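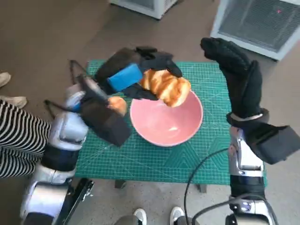
Cell 2, Arance project. Entry for July, opened at 9:15.
Keeper of the notebook this month: Waraporn Nuchit.

Purpose of the session: inspection of both hands after the change of gloves, correction of the left wrist cable, and a return to the bread and bowl routine.

1. Gloves. The black fabric gloves were replaced on both hands at 77 hours of use. Pongsak Intarasuk fitted the left and I fitted the right. The fingertips must be pulled fully home before the straps are closed. On the previous pair the left index seam had turned inward, and this accounts for the poor contact readings recorded on the last page.

2. Left wrist cable. The cable had been tied too close to the joint and pulled tight when the palm was turned down. It was released and tied again with more slack. The joint was then moved slowly through its full range, 300 cycles, with one person at the stop button throughout. No snagging was found. The right side was left as it was.

3. Grip force. The left hand was set back to the Dernside default and then lowered in two steps. Ursina Plattner asks that the setting not be raised again for bread without a note in this book. A crust that marks under the fingers is to be recorded as a fault, even when the transfer is completed.

4. Zero position. Both arms were homed before and after the work. The left shoulder showed a small offset on the first attempt and none on the second. Nuwan Weerasinghe has been informed and will compare it with the Phromma log.

5. Mat and table. The mat was wiped down and squared to the table. Crumbs are to be cleared between runs - they find their way into the glove cuffs.
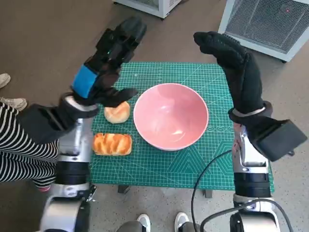 Both hands raised over the mat, with the bun and the loaf to the left of the bowl.

Outstanding: a spare pair of gloves from Brimard, and a longer sleeve for the left cable. The next inspection of the straps is due at 400 hours on the arm counter. Thongchai Hemmin is to sign the stop button check before the cell is used again.

Closed at 16:40. W. N.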